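About Skillden

Hello! We're Skillden, the after-school robotics club at Trurneck, and we meet every Tuesday at 5 in the old textiles room (up the back stairs, mind your head). This year it's all about housework. I wanted one job that everybody has done at home and everybody moans about, so we picked the laundry. 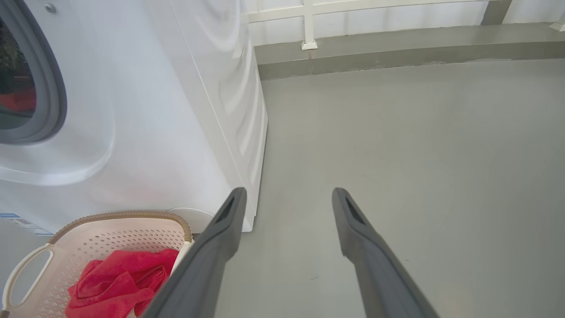 Washing machine, basket and gripper

Most of our time goes on doors. A washing machine door is a brute of a thing for a beginner, because it swings in a curve and the arm has to follow it round. We do 2 terms on this and I still get excited!
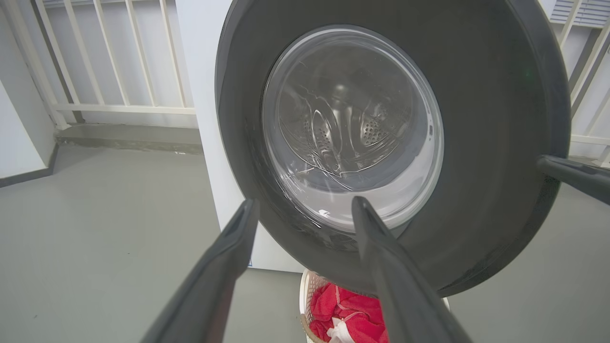
Do I need to know any coding before I join?
None at all. We start you off on the basics in your first week and you'll pair up with an older member.

We work with both arms, so members learn to plan for left and right together, and to keep the cables out of the way. Our big date is the Winetcombe Challenge in May, where we came 9th last time out and were dead chuffed with it.

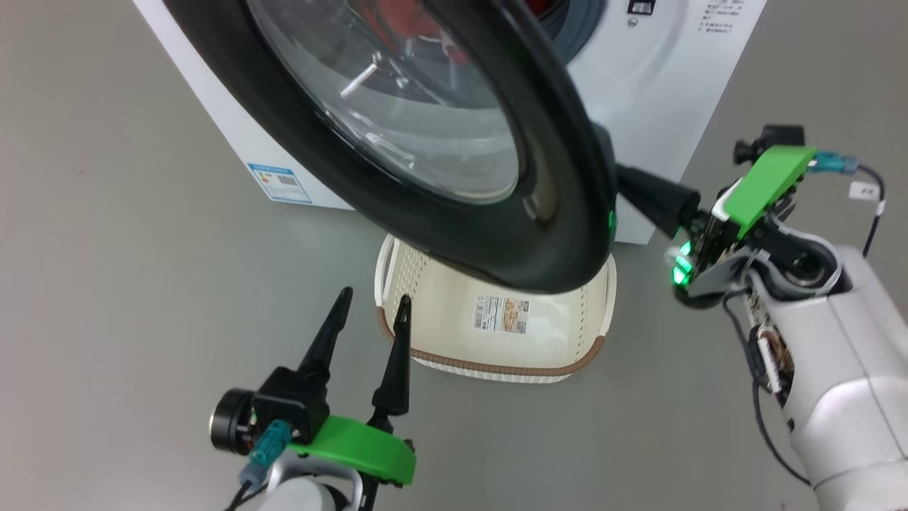

Nechyporuk wrote to us afterwards to say that the door round was the best bit of the whole day, and could we please enter a team for folding next year. We're thinking about it. Socks first, I reckon.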